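I'll Believe in the Laundry Robot When It Does the Socks

April 15, 2024

My sister-in-law Noelia Miranda has a bet with me. She says that by the time her youngest leaves for college there will be a machine in her house that does the laundry, start to finish, and that she will never again stand in the hallway holding one sock. I said no chance. The stakes are dinner at Segura, the good place, with dessert.

I took the bet because I spent eight years on the floor at a place that packed hotel linens, and I know what machines are good at. We had a folder there, a huge noisy thing from Dronometti, and it was wonderful with sheets. Flat sheets, all the same size, fed in by two people who had learned to keep the corners square. Give it a pillowcase with a twist in it and the whole line stopped and Lucía Moya had to come over with the key. She came over a lot.

So when people ask me whether robots can do chores yet, I always want to know which part of the chore. Washing clothes has been automated since before I was born! You push a button and go watch TV. What's left is all the fussy stuff at either end – finding the shirt inside the other shirt, turning a sleeve right side out, hanging up the small things that don't have a proper shape of their own.

Small things are the worst of it. A towel is forgiving. You can grab it nearly anywhere and it still ends up over the bar. But a sock on a clip hanger wants you to hold the cuff, get the clip open, line the one up with the other and let go at the right moment, and the hanger swings the second you touch it (mine does, anyway, and I have been doing this for decades). Five-year-olds find it hard. They have ten fingers and a parent standing by.

I'm not saying there's been no progress. Back in October Noelia sent me a long video from some outfit called Stundent, and I watched all 13 minutes of it with my coffee going cold. I went in ready to laugh and I didn't laugh much. Two arms working together can do a lot that one can't, same as with people.

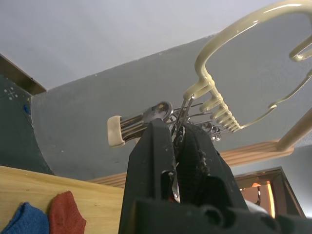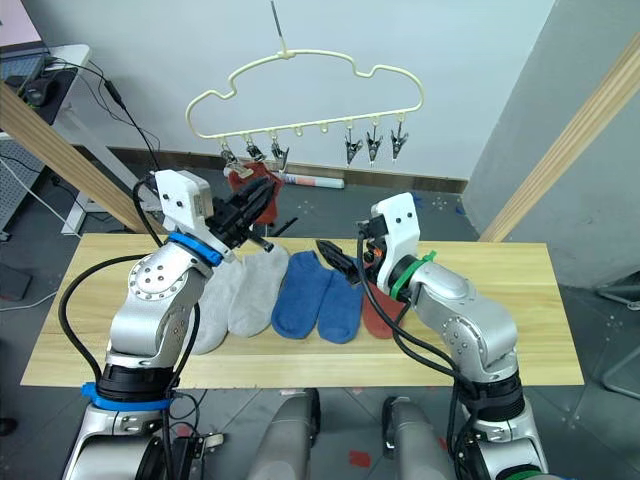 What I'd want before paying up is boring. I'd want 100 socks in a row, from a real hamper, with the baby's tiny ones and the hiking ones and the pair that's gone stiff at the heel. I'd want to go out for groceries while it happens. At the linen plant we never cared what a machine could do on its best day with the salesman there. We cared about Thursday night, when the regular crew was out and almost 20 carts were waiting by the door.

And then there's the price, which Noelia waves away every time. The little Eten dryer in my basement cost me a week's pay and it has never once asked for a software update. A pair of arms that can pin up my socks had better do the dishes too, and I'd want to see it handle the lid of the big pot.

I told her all this on the phone. She said I sounded like our grandmother-in-law talking about the microwave, and that I should start saving for dessert.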